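Tea Station Exercise, Brendia Robotics Club

Set the counter before powering the arm. Place the cutting board at an angle to the wall and the mug at its far end. 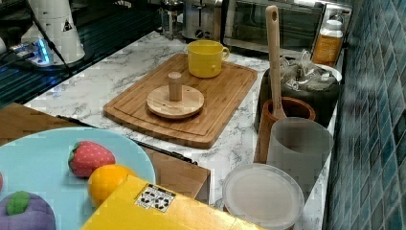
Counter layout, arm base at upper left.

Step 1. Teach the pick
Lower the gripper over the pot of tea bags. Close on the mesh at 30 percent force, then lift 50 mm. Save the pose as PICK. 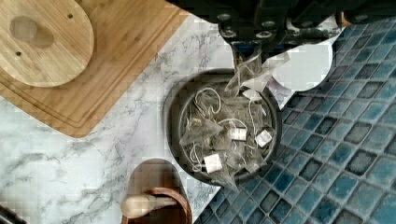
Buchanan: We got fewer double picks by closing on the mesh and leaving the strings alone. Try a slower lift too.

Step 2. Teach the board approach
Stop the fingers just above the board, clear of the wooden disc. Save as BOARD.
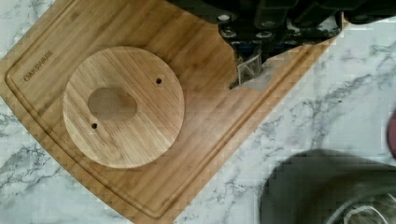
Step 3. Run and log
Run both poses in order. Export the log to the Irkidero folder by Fri 8 February.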